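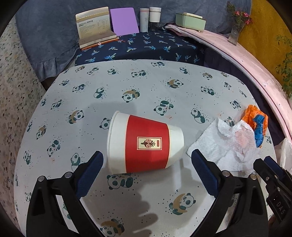 Paper cup on the panda tablecloth

Clerk threw out 27 signatures on our petition, can we fix it or do we start over?

Asked by Brayan Cárdenas
Local government > Petitions and councils

Need help fast, sorry for the mess, typing on my break.

City of Allach. Council wants to lease the lot behind the old library on Neagu Street to Fundico for parking their trucks. People use that lot for the market and for overflow when the school has something on. No hearing so far, it was on the consent agenda and got pulled at the last minute after a bunch of us emailed.

City charter says residents can force an item onto the regular agenda with a full hearing if they file a petition with 200 valid signatures. We filed exactly 200. I know. I know. We were up against the filing deadline and figured everybody who signed lives here.

Clerk's office sent a letter back. 27 struck. Reasons are listed by code next to each line:
some are "not registered at address"
some are "illegible"
a few are "outside city"
and one whole sheet has "circulator statement incomplete". That one hurts, it was 9 names and they are all good people I know personally. The guy who carried it signed the bottom but didn't put the date.

The letter says "insufficient" and then there's a line about a "supplemental filing pursuant to Sec. 4" with no explanation. I called and got voicemail twice. The lease is supposed to be back in front of council in October.

Questions
1. Can we just collect more names and add them or is the petition dead?
2. Can the 9 be saved if he adds the date now?
3. Somebody told me if it only affects one ward the number is 150 not 200. The lot is in Londine ward. If thats true we already have enough??
4. Can people who got struck sign again?

Not a lawyer, can't afford one. Thanks

Comment: Is this a referendum petition or an agenda petition? Very different rules.

Brayan Cárdenas: Agenda. We're not trying to overturn anything, they haven't voted yet. Just want the hearing.

Answer by Rosaura Ticona
Marked as helpful

I've circulated petitions in a couple of cities including two in Allach, so this is from doing it and not from law school. Read the section yourself before you rely on me.

Not dead. "Supplemental filing" is the cure period. Most charters with an agenda petition have one. You get a set number of days from the date on the letter (the date on the letter, NOT the day you opened it) to turn in more names, and they get added to what was already accepted. So you have 173 in the bank. You need 27 more good ones. Get way more than that. Go for double. You will lose some again, everybody does.

Look up Sec. 4 tonight and write the last day on your fridge. If the section says business days, fine, but I'd treat it as calendar days until the clerk tells you otherwise in writing. And find out what time the office closes on the last day. I have seen a petition refused at the counter for being late in the afternoon, with the person standing right there holding it.

On the 9. Do not have him go back and write in a date on the old sheet. Once it's filed it's the city's record and you'd be altering it, or trying to. And don't backdate anything ever. What you can do is ask the clerk, by email so you have it, whether they will take a sworn statement from the circulator saying when he collected the names. Some do. If they say no, or if they don't answer in a day or so, just take a fresh sheet back to the same 9 people. They already agreed once. It's one evening of knocking on doors. Probably quicker than arguing.

On 150. I would be careful. There is a lower number for ward matters but it's for things like stop signs and block permits, where the ward is the only one affected. A lease of city property is a city matter even if the property sits in Londine. The clerk already measured you against 200, so that's their reading. You could fight it but you'd burn your cure days doing it. Get the names.

Re-signing. Depends why they were struck:
- illegible: yes, sign again, print neatly next to it, full address
- not registered at address: usually they moved and never updated. They update the registration FIRST and then sign. Order matters. If they sign first the signature is bad on the day it was made
- outside city: no. Drop them. They can still come talk at the hearing
- circulator problem: yes, see above

Other stuff I wish I'd been told. Use the exact same petition wording as the first one, don't improve it. Same form. Don't let one spouse sign for the other. Number your pages. Copy everything before you hand it in and get the copy stamped at the counter.

Also you can ask for the voter list for Londine from the county election office, there may be a small fee. Check names against it each night. That's how you stop losing people.

Last thing - email your ward councilmember and ask them to just request the hearing. Sometimes one member can put it on the regular agenda with no petition at all. Costs you nothing to ask while you're out collecting. 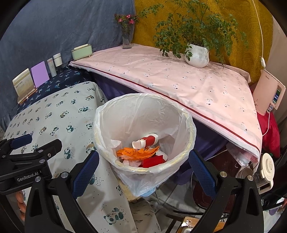
Bin with liner

Brayan Cárdenas: This is huge thank you. Found Sec. 4, it says calendar days. We have until the end of next week. Going back to the 9 tonight.

Rosaura Ticona: Good. Bring extra pens and more than one clipboard.

Answer by a guest

Same thing happened to us over a zoning thing, different city. We sent in extra names and it went thru. I think you can also argue that the circulator date is a "technical defect" and they have to accept it if they substantially comply. Theres case law on that in some states. Not sure about yours. Worth mentioning in the email.

Comment: Substantial compliance varies a LOT by state. Don't count on it with a clock running.

Answer by a guest

Just go to the meeting and speak at public comment, they have to let you. Petitions are a waste of time, councils do what they want. 3 min each, bring your neighbors.

Comment: Public comment isn't a hearing. At a hearing staff has to present the lease terms and the council has to take it up as its own item. He should do both.

Brayan Cárdenas: Yeah we're doing both. Will update when the clerk answers about the sworn statment.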